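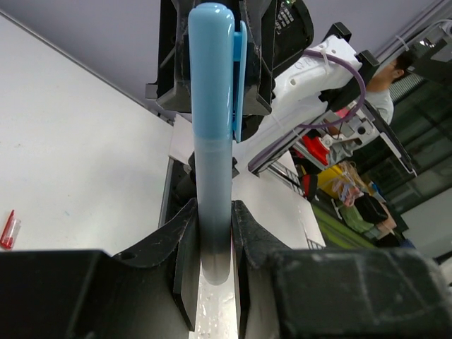
Have you ever wondered why some colors seem to shout at you from the page? I wonder about this a lot, mostly when I'm supposed to be doing my homework reading (yes, grown-ups get homework too!). Think of a yellow highlighter. It practically yells LOOK OVER HERE. Now think of a light blue one with a pale blue cap. Much quieter, right? It's still a highlighter, but the blue looks more like a morning sky than a traffic vest. To find out why, we have to start with light.

What is color, anyway?

Sunlight looks plain and whitish, but it has all the colors of the rainbow mixed up inside it. When that light lands on something, some of the colors get soaked up and some bounce off. The ones that bounce into your eyes are the ones you see. A ripe tomato soaks up most of the blue and green and bounces back the red. A leaf bounces back a lot of green. A black cat soaks up nearly everything – my cat Puma is so good at it that I've stepped on her tail in the hallway more than once. Sorry, Puma!

So why do some colors glow?

Very bright yellow, pink and green highlighters have a trick. Their ink is fluorescent (say it like this: floor-ESS-ent). Besides the light we can see, sunlight carries another kind called ultraviolet, or UV for short. Our eyes can't see it at all. Fluorescent ink grabs UV light, and some blue light too, and sends it back out as a color we CAN see. That gets added to the ordinary light bouncing off the page, so the ink looks brighter than you'd expect. Sneaky, huh?

Not every highlighter does this. Lots of blue and purple ones use ordinary dyes that don't glow much, and plenty of people like them better for long chapters.

Does it keep glowing in the dark?

Nope! People mix this up all the time. Fluorescent ink stops the instant the light goes away. The plastic stars on a bedroom ceiling are different, because they store up light and let it out slowly. That's called phosphorescence, and I had to practice spelling it.

Try it yourself

You'll need a sheet of white paper and 4 markers, with at least one neon highlighter and one plain marker.

Draw a fat stripe with each marker and write the color name next to it in pencil. Take the paper to a sunny window and look for the stripe that jumps out first. Then wait until evening, turn the lamps down low, and count slowly to 60 so your eyes can get used to the dimness. Look again. Which stripes are hard to tell apart now? The pencil names will come in handy!

I did this at my kitchen table and my pink stripe won at the window by a mile. In the dim room I mixed up two of my colors completely. Eyes aren't very good at color when there isn't much light, so don't worry if you get some wrong.

One more thing to look for: many white papers have a bit of fluorescent brightener in them, and so do lots of laundry soaps. Hold a sheet of printer paper next to an old paperback page by the window and see which one looks whiter.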